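一张旧木桌和一只黑碗：访木作师傅卡乌萨尔·奥拉克扎伊

2023年3月16日

卡乌萨尔·奥拉克扎伊（Kausar Orakzai）的工作间在一栋旧厂房的底层，门口没有招牌，只在信箱上贴了一张写着“Keneo”的纸条。Keneo是她和合伙人图多尔·伦古（Tudor Lungu）一起办的小作坊，翻修旧桌面，也接一些厨房台面的活儿。两个人，一间屋，一台带锯，一台平刨，剩下的多是手工具。

记者到的时候她正在扫地。她说每天早上先扫地，再开灯，再烧水，顺序不变。“灯一开就想干活，地就没人扫了。”

她原先在一家叫Valtonen的家具厂做质检，做了几年，辞职之前主要看的是餐桌桌面：拼缝、翘曲、涂层。她说那份工作教会她看木头，可是不让她碰木头。“我拿着灯照，拿着尺量，在单子上打勾。有问题的板子推走，推到哪儿去了我不知道。后来我问过一次，说是切碎了。”

那之后她开始往家里带旧板子。最早的一块是邻居扔掉的门板，她把它刨平，锯短，装了四条腿，放在阳台上当花架。花架现在还在用，腿换过一回。

我们谈得最多的是桌子，尤其是拼板的大木桌。她说这类桌面一条一条拼起来，木纹顺着长方向走，颜色不会完全一致，有的条深一点，有的浅一点。买新桌子的人往往嫌它花，用旧了的人反而不说这个。

“旧了以后，深浅是另外一种深浅。”她说，“手常放的地方、碗常放的地方、太阳晒到的地方，都不一样。客人送来翻修，第一句话总是‘能不能弄得跟新的一样’。我说能，但是你先回去再看两天。”

有多少人看了两天之后改主意？她说没统计过，有一些。改了主意的，她就只洗一遍，磨掉毛刺，再上油，收的钱也少。图多尔对此有意见，他认为客人既然把桌子搬来了，就应该把活儿做足。两个人为这个争过几次，最后定下来：谁接的单谁说了算。

图多尔坐在窗边磨凿子，听到这里抬头说了一句：“她接的单都不挣钱。”

奥拉克扎伊没有反驳，她说那是实话，去年账面上好看的几单都是图多尔接的，其中一单是给一家面包房做操作台，面包房叫Zindis，老板霍拉丘·霍多罗阿格（Horațiu Hodoroagă）要求台面不上漆，只用油，边角要圆，不许有一颗螺丝露在上面。那张台子做完之后，对方又介绍了两家客人过来。

木桌上的痕迹，她分成几种来讲。一种是划痕和磨损，多半集中在靠人坐的那一侧，因为人就在那一侧吃饭、写字、拖盘子。这种痕迹浅，砂纸走几遍就淡了，走得太狠会把那一块磨低，手一摸就知道。另一种是水渍和烫痕，颜色进到木头里去了，磨不干净。还有一种是孔。

“孔最麻烦。”她说，“桌面上以前装过东西，台钳也好，绞肉机也好，灯架也好，拆走了，孔留下来。客人让我补，我有两种补法。一种是用木塞，顺着纹理切，胶进去，刨平，远看看不出来。一种是不补，用小锉把孔口修圆，免得挂抹布。”

她自己更喜欢第二种。她说孔在那里，以后要再装东西还可以用。
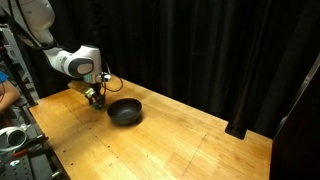
再说接缝。拼板桌面过了几个冬天，接缝有时会显出一条细线，有些客人以为是裂了，打电话来很着急。她一般在电话里先让对方用指甲横着刮一下，刮过去不卡，就不用管；卡指甲的，再看是不是一年里只有暖气开着的时候才这样。真正要拆开重胶的很少。她说最怕的是客人自己往缝里灌东西，什么都有人灌过，胶水、蜡、牙膏。

“牙膏是真的。”她说，“白的，干了以后一条白线，比原来的缝显眼得多。我用针挑了一个下午。”

那张桌子的主人叫赫莱德·特雷弗（Heledd Trevor），后来成了作坊的常客，每隔一阵就送一件小东西来修，有时是凳子，有时是抽屉。记者给特雷弗打了电话，她承认牙膏是她灌的，说是从一本旧杂志上看来的办法，杂志上讲的其实是墙上的钉眼。

谈到保养，奥拉克扎伊说得很简单。新上过油的桌面，头两天不要放东西。之后平时用拧干的布擦，顺着纹擦，不要泡。油一年上一次，用得多的厨房可以再勤一点。她不推荐喷雾，也不推荐桌布。

“铺了桌布，水从边上渗进去，你看不见，等你看见的时候已经有一圈了。”她说，“还有透明的那种软垫子，夏天粘在桌面上，揭起来的时候带着一层油。那种我每年七月都要接到。”

砂纸的号数她记得很熟，但不愿意让记者写得太细。她说写了数字，就会有人只看数字，木头软硬不同，旧涂层厚薄不同，从哪一号起手要看板子。记者坚持要一个参考，她说最后一遍手磨，她很少超过800号，再细油就吃不进去了。图多尔在旁边补充，说他有一次磨到1000号，那张桌子摸着像玻璃，上油之后擦了一晚上还是浮在面上，第二天重来。

“那是给他姐姐做的。”奥拉克扎伊说。

“所以没收钱。”图多尔说。

除了桌面，她近来也做碗。起因是拼板剩下的料，短的、厚的，扔了可惜，烧了也可惜。她向一位叫普南·阿瓦斯蒂（Poonam Awasthi）的车工学了一个冬天，现在能车出圆而深的形状，壁还是偏厚。她把其中几只染成黑色，表面不抛光，留着哑的。有客人觉得黑碗放在浅色木桌上好看，也有客人问是不是烧坏了。

阿瓦斯蒂的铺子在河对面，叫Kirkov，是从上一任主人那里连名字一起接下来的。她在电话里评价这位学生：手稳，性子急，凿子磨得不够勤。“她老想一刀下去就到位。碗不是这么来的，碗底尤其不是。你得停下来，敲一敲，听厚薄。”

奥拉克扎伊说老师讲得对。她车坏的碗比车成的多，坏的都堆在一个纸箱里，图多尔拿去装螺丝。她说碗放在桌子上要稳，碗底稍微往里凹一点就行，全平的反而会晃，桌面没有一张是绝对平的，旧桌子更不用说。

“我试碗都在旧桌子上试。”她说，“在新台面上不晃，拿到人家家里晃，那有什么用。”

碗的内壁她不染，染了的只做摆放用，不盛吃的。卖的时候她会当面讲一遍，再写在一张小卡片上。即便如此，还是有人拿去拌沙拉，回来问她为什么变了颜色。这种情况她给换一只，换过之后再问，就不换了。

我们说到作坊里木料的放法。她把料平放，下面垫木条，上面压重物，长的靠墙，短的进架子。她承认自己做得不好的是桌面上老有没收走的板子，干着一件活儿，旁边放着另一件的料，放着放着就成了桌子的一部分。图多尔量过尺寸以后常找不到那块板，最后发现自己的胳膊肘就压在上面。

“每个月我们有一天不接活，只收拾。”她说，“说是一天，其实到中午就有人来敲门。”

收拾的规矩有几条。能用手指捏得住的碎料，进引火箱，冬天给楼上的住户拿去烧炉子。比手掌长的，看纹理，直的留，斜的不留。硬木和软木分开。胶过的不给人烧。她把这些写在一块板子上，板子挂在水槽旁边，后来水溅上去，字花了一半，他们也没有重写，两个人都背下来了。

记者问她，翻修一张桌子要花多长时间。她说看桌子，也看天气。油要干，胶要干，雨天就慢。一张普通餐桌，从进门到出门，她会跟客人说20天，里面真正动手的时间没有那么多，大半是等。她不喜欢催，也不喜欢别人替她催图多尔。

“有人会说，不就是磨一磨、擦一擦吗？”她说，“对，就是磨一磨、擦一擦。你在家也能做，我可以把砂纸卖给你，怎么做我也跟你讲。很多人听完还是把桌子留下了，桌子太沉，不愿意再搬回去。”

问到价钱，她报得含糊，说要看过才知道。图多尔报得干脆一些：先看有没有旧漆，再看要不要补孔，最后看要不要上楼。没有电梯的楼房另算，他的腰受过伤，搬桌子得另外找人。

作坊里她最舍不得的一张桌子没有卖。那是她离开Valtonen之后自己买的第一张旧桌，拼板，蜜色，买来的时候上面有墨水，有烟头烫过的印子，靠边的地方还缺了一小块。墨水她磨掉了，烫印留着，缺的那一小块用别的木头补了，颜色没配准，偏红。现在她在上面吃午饭，也在上面开票据。

“补的那一块每次都有人问。”她说，“我当时手上只有那种木头。后来有了合适的，也懒得拆了。”

谈话中间有人送来两把椅子，都是椅面松了。奥拉克扎伊把椅子翻过来看了看，说其中一把不用修，拧紧就行，当场拿扳手拧了，没收钱。送椅子的人问另一把什么时候能好，她看了一眼窗外，说下过雨再说。

最后记者问她接下来的打算。她说想把碗做薄一点，想换一台声音小的吸尘机，想让图多尔把他那边的架子清出来。图多尔说架子他清过了。她走过去看了一眼，回来说，清了上面一层。

想把桌子送去的读者，可以上午去，那时候两个人都在。下午图多尔多半在外面送货，奥拉克扎伊开着机器，敲门要敲得重一些。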